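Grimham toy swap is back, and it's got a proper home this time

Mon 5 September

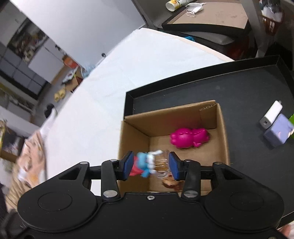
Right, I've been sitting on this one for a fortnight and I'm finally allowed to tell you. The Grimham toy swap is coming back in November, and we've got the old Garnau shop on the high street to do it in! Two floors, working heating, and a back door wide enough for a double buggy (if you came last year and got stuck in the porch with me, you'll know why I'm so pleased).

For anyone new, you bring toys your lot have grown out of, you get a token for each one, and you spend the tokens on whatever you fancy. No money changes hands unless you want a cup of tea. Last time 600 of you came through the door and we swapped 3000 toys in a single day, which nearly finished me off, so this year it's running over a whole weekend.

Huw Mathias is looking after the drop-offs again. He'll take bags and boxes at the shop any weekday evening once we've got the keys, and he's asked me to say please don't leave things on the step overnight - we lost a lovely dolls' house to the rain that way. Small figures are always welcome, and so are jigsaws if you've checked the pieces. We can't take car seats, or anything that plugs into the wall.

The other bit of news is the mending table. Annatjie Shezi did it on her own last year and got through 38 repairs, mostly wheels and battery covers, plus one very sad accordion. She's got Kamarul Kusuma alongside her now, and he can sew, so bring your bears.

I asked Annatjie what she'd like more of and she said, "Tiny screws. And somebody to hold the torch." So if you've a jar of odds and ends in the shed, you know where to send it.

We're still short of people for the Sunday afternoon, when everything has to be packed up and carried down a flight of stairs. It's a couple of hours and there'll be cake. Put your name on the sheet in the library, or grab me at the school gate - I'm the one with the clipboard and the cold coffee.

Opening times will go up in the shop window as soon as they're settled.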